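From: Weidong Hou
To: rowhouse-restoration list
Subject: Re: [rowhouse] carpet over old pine, pull it or leave it?

Bhutto wrote:
> We close on the place in June. Whole second floor is wall to wall
> carpet, dark, glued in at least one room and tacked in the rest.
> Seller says pine underneath "in good shape" but he has never seen
> it either. Is there any way to tell before we commit? My wife
> wants it all out before the furniture goes in. I would rather
> live with it a year. Also, what did people pay for sanding? I got
> one quote from Prendel and nearly fell over.

Typing this on my lunch, so bear with me.

Short version, pull a corner in a closet first. Closets never got the traffic and hardly anyone glued in there. Pliers, grab the corner, lift. If you see tack strip and pad you're fine, put it back down and it'll look like you were never there. If it's glue, stop and think.

We did three rooms and the hall last winter. 864 square feet all told, counting the landing. Front two rooms were tacked, came up in one Saturday. Back room was glued and that took me most of two months of evenings. Scraper, heat gun on low, more scraping. Do NOT use the heat gun if the glue is black. Black glue can have asbestos in it, get it tested, same with any old tile you find. Ours was yellow and the lab said clean so I went ahead.

What I'd do different. Cut the carpet in strips from the back, about as wide as your knife arm is comfortable with, roll and tape each one. I tried to take the first room out as one piece. Could not get it round the stairs. Ended up cutting it on the landing anyway, with my neighbor holding the other end and not saying much.

Staples. There will be so many staples. Pad staples are the worst, they break off and leave a leg in the wood. Bulden makes a puller with a narrow fork that gets under them, worth the money. Side cutters for the broken legs. Kneepads, real ones with the hard cap.

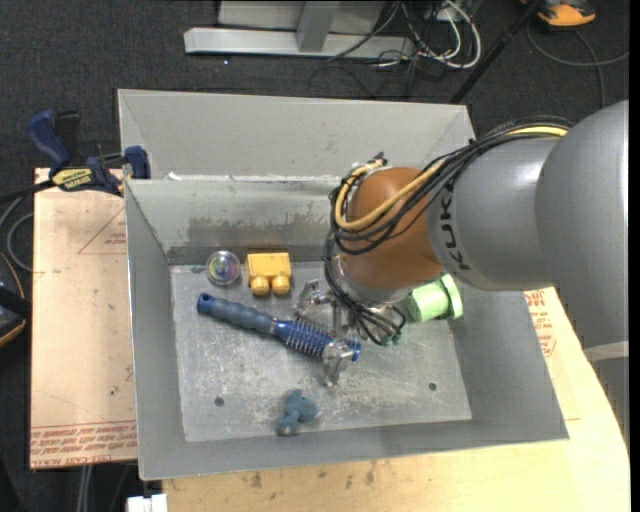 On the money question, I had two quotes. Prendel was 361 more than the other guy, and the other guy was Brekix, who I ended up going with. They were OK. Edges a bit wavy in the front room if you get the light on it. Neither would touch the floor till every staple was out, so budget your own time for that. About leaving it a year, if yours is anything like that charcoal carpet, the fine woven kind, it's no hardship to live on and it hides dirt pretty well. I'd be in less of a rush over that than over some matted shag. Just don't put the heavy furniture in and then decide, we moved a piano twice.

The thing no quote covers is the boards you find bad. We had 46 feet of pine to replace, mostly by the radiators where somebody had let a valve drip for years. Salvage yard for those. New pine is a different color and softer, it'll stand out for a long time even stained. If you can, rob boards from inside a closet and put the new ones in there. Did that in the back room and you can't pick it out.

Also check which way your boards run before you plan anything. Ours change direction at the hall door and there's a threshold strip buried under the pad that I tripped on for a week before I took it seriously.

Finish, I know there are strong opinions here and I'm not restarting that thread. We used oil poly, satin, three coats. It went orange, like everyone said it wuold. I like it. My wife is coming around. The water based stuff stays paler if that's what you want on pine. Smell from the oil was bad for four days and we slept at her sister's.

Painted borders, someone asked last week and I never answered. Yes we had one. Brown paint in a band along the walls, bare wood in the middle where the rug used to go. Pretty common in houses this age. Assume lead until you've tested, and tell the sanding people before they start, becuase they'll want to handle the dust differently and charge you for it. One room we kept the border, just cleaned it and put finish over.

Disposal. City takes carpet at the curb here if it's rolled and under four feet, limit on how many rolls. Call first. Pad goes separate. The tack strip I put in a bucket with a lid, don't bag it, it comes right through.

If you want to see ours come by any Wednesday after six, I'm usually home. You can borrow the staple puller too, just bring it back before I start on the stairs.

Gotta run

Weidong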